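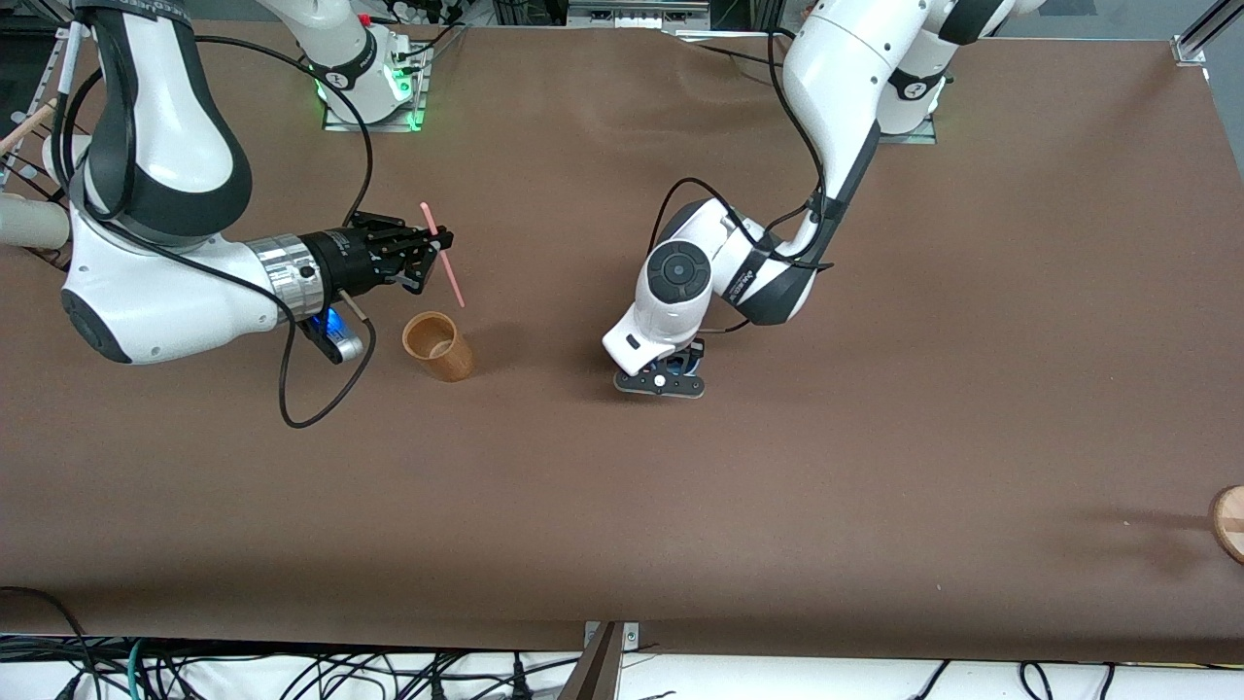
Vodon de Kirnel, ocho meses después

Cuando en marzo llegó el Vodon al obrador de bebidas, la dirección nos reunió para explicar que no venía a quitarle el puesto a nadie. Nos lo explicaron tantas veces que dos compañeros actualizaron el currículum esa misma tarde. Siguen aquí, los dos, y uno de ellos es ahora quien mejor se entiende con la máquina, cosa que no figura en su nómina.

Para quien esté pensando en comprarlo: el Vodon es un puesto de dos brazos, pensado para trabajo menudo de mesa. En nuestro caso prepara los vasos de degustación que mandamos a las tiendas, con su pajita puesta. Sí, una inversión considerable para meter pajitas en vasos. Ya hemos hecho todas las bromas posibles, no hace falta que mandéis más.

Lo bueno primero. No se cansa, no se queja de la radio y deja la pajita siempre a la misma altura, algo que a mí me daba igual y que por lo visto a los clientes les encanta. En un turno normal saca 901 vasos. Una persona con práctica saca más durante la primera hora y bastantes menos durante la última, cuando ya tiene las muñecas para tirarlas. Desde el verano no hemos tenido ninguna baja por tendinitis en esa mesa, y solo por eso le perdono muchas cosas.

Lo malo. Las pajitas finas, esas flexibles que compró alguien porque estaban de oferta, las coge bien si están sueltas y fatal si vienen pegadas de dos en dos. Entonces se para y avisa. El aviso es un pitido educadísimo que se oye desde el aparcamiento. El software, Nestirari, está traducido al español con una confianza admirable: durante semanas nos pidió «rehusar el vaso» y estuvimos discutiendo si quería que lo volviéramos a usar o que lo rechazáramos. Era lo segundo.

El mantenimiento lo lleva Lougher y cuesta 125 euros al mes, desplazamientos aparte. Vienen rápido, eso sí. La formación inicial dura cuatro horas y de ellas tres son seguridad. La cuarta es la útil – pedidla por escrito, que luego se olvida.

¿Y la gente? Antes éramos cuatro en la mesa y charlábamos. Ahora hay una persona que repone vasos, separa pajitas y atiende los pitidos, y las otras tres estamos en etiquetado, pedidos y control. El trabajo es menos pesado y también más solitario. A quien se queda con el robot le pedimos que rote cada dos horas, una norma nuestra que la empresa aceptó después de algún tira y afloja. Lo que no ha llegado es el plus por supervisarlo. Está «en estudio», como el aire acondicionado.

Le pongo un siete. Si vuestro encargado lo quiere comprar, negociad la rotación y el plus antes de que lo enchufen. Y comprad pajitas decentes.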